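Pre-run inspection, wrist camera and two-finger gripper, simulated cell
Build: Flundia arm, Tarkholm shared workshop
Checked by: Signe Tveit. Second reader: Vilgot Rønning

1. Gripper, open position
Both fingers open, nothing between the pads. Pads face each other. OK.
Comment: palm covers the bottom of the view. Accepted, do not re-aim the camera. 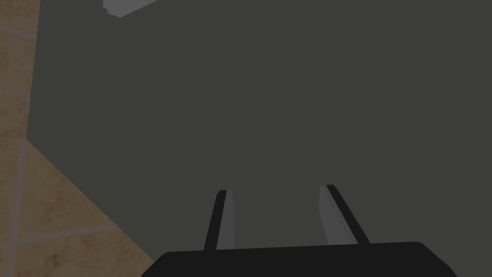

Open width in the config is still 76 mm. Vidar wants it changed before Thursday - leave it until the force limit is signed off.

2. Limits
Finger force limit 29 N. Joint 6 soft stop set. OK.
Speed cap missing from the startup file. FAIL, Vidar to add.

3. Table and work object
Brown wooden rod frame, two long bars and two crossbars, lying left of the gripper. Clear table between the two. OK.
Comment: approach from the right only. Rod ends are rounded, so check pad contact at low speed first.
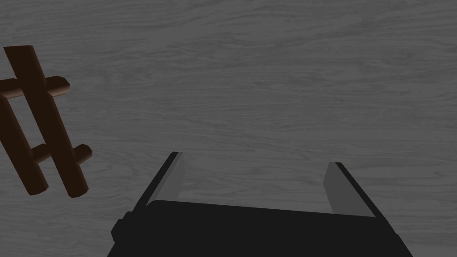

4. Stop function
Software stop tried 9 times, no misses. Hardware button not wired yet. OPEN.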